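Wandari Laundry and Folding – Frequently Asked Questions
Last updated 31/12/2021

Placing an order

What do you take in?
T-shirts, sweatshirts, hoodies, pillowcases, tea towels and other flat or knitted cotton items. We don't take suits, silk, leather or anything that has to be dry cleaned. If you are unsure, check the care label before you book. A crossed-out tub means we can't wash it.

Is there a minimum order?
Yes, 20 items for wash and fold. For fold only, the minimum is the same, but the items must reach us clean and dry.

Can I send shirts for a whole club or company?
Yes. Bulk orders of up to 500 shirts go through the normal booking form. Anything larger should be arranged by email so that we can agree a delivery date with you first. Please put the sizes in separate bags if you want them back sorted by size. We do not sort by size unless this is written on the form.

Do I need to fold things before I send them?
No. Put them in the Vutell bag loosely and close it at the neck. Please empty the pockets and turn everything the right way out. Items that reach us inside out are washed and folded as they are.

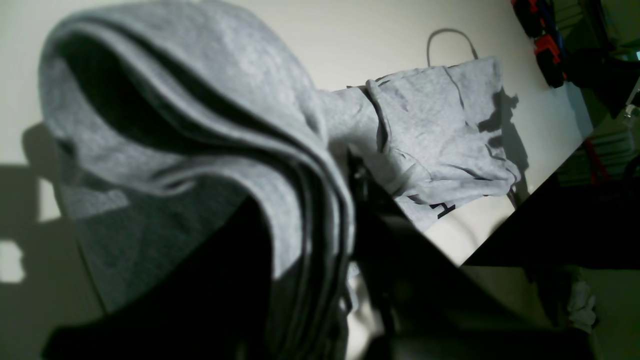
Sweatshirts and hoodies take up far more room than T-shirts, so the bag fills sooner than people expect. Thick knit doesn't pack down. Heather grey cloth like this heaps up in rounded folds, one over another, with hollows between them. Count one heavy top as 3 T-shirts when you work out how many bags you need. If the bag won't close, use a second one. There is no charge for the bag itself, only for the items in it.

Can I mix colours?
You can mix them in the bag. We separate whites, greys and darks before washing. If you have a new dark item that has never been washed, put it in a bag of its own and write NEW on the tag.

Folding

Which fold do you use?
Unless you ask for something else, T-shirts get the Gisler fold. The shirt goes face down, both sides are brought in to the middle with the sleeves turned back, and the bottom is brought up to the collar in two steps. It gives a flat rectangle that fits most drawers and shelves. You can also ask for:
Half fold – one fold down the middle and one across. Takes less time and costs less, but leaves a crease down the front.
Rolled – for suitcases and narrow drawers.
Hung – on your own hangers only.

Why do my shirts still have light creases?
We smooth by hand and do not iron unless ironing is on the order. Cotton jersey that has been in a bag will keep some soft creases even after it has been spread out and smoothed. Most of them go when the shirt is worn.

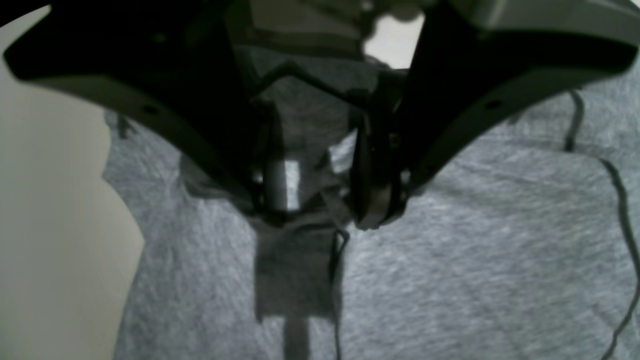 If you would like them out before then, add pressing to your order. Pressing is priced per item and adds one working day. We don't press over prints, so a shirt with a large design on the front will be pressed on the back and sleeves only.

How do I get a neat fold at home?
Konrad Prantl, who runs our folding room, gives the same advice to all new staff. Use a table, not a bed. A bed is too soft and the shirt moves about when you pull on it. Then:
Lay the shirt down and find the two shoulder seams.
Pull gently at the shoulders, then at the hem, until the body lies straight.
Open out both sleeves. A sleeve left tucked under will make a lump in the finished fold.
Check the corners of the hem. They like to turn over.
Smooth from the middle outwards with the flat of your hand.
Only start folding once all of that is done. It is slow for the first few shirts and much faster after that.
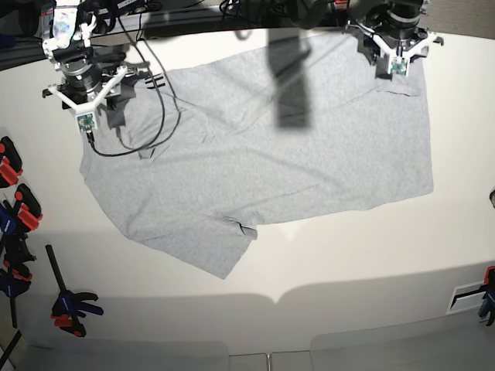
Grey T-shirt spread on a white table, with a small fold near the bottom edge.

Does it matter if the shirt isn't lying perfectly straight?
A slight angle to the table is fine. What matters is that the side seams run in line with each other. If one side seam has drifted towards the front, the shirt has probably twisted in the wash. Fold to the middle of the collar and ignore the seams – it will look straight on the shelf.

What size should the finished fold be?
Whatever suits your shelf. For regular orders we can keep a note of your size under your customer name. Ask for this when you book.

Printed and marked items

Will washing damage the print?
We wash printed items at a low temperature. Old prints that are already cracked or lifting may get worse, and we can't be responsible for that. Please tell us about any print you are worried about.

Can you fold so that the print or lettering shows?
Yes, tick "print outwards" on the form. This works well for designs on the chest. Small letters or marks close to a hem usually end up inside the fold, whichever way it is done.

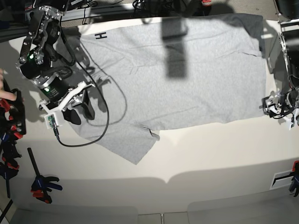 If you need a small mark to be visible, for example to tell one person's shirts from another's, say where it is and we will fold around it if we can. Otherwise we can add a paper Zurnness band with the name on the outside. Bands are supplied in packs of 400 for bulk customers and singly for everyone else.

Delivery and problems

How long does it take?
Allow four working days for wash and fold and two for fold only. April is our busiest month for club orders, so book early if you need shirts back then.

Something is missing from my bag. What should I do?
Check inside the sleeves and hoods of larger items first, as socks often end up there. If it is still missing, email us with your order number and a short description of the item.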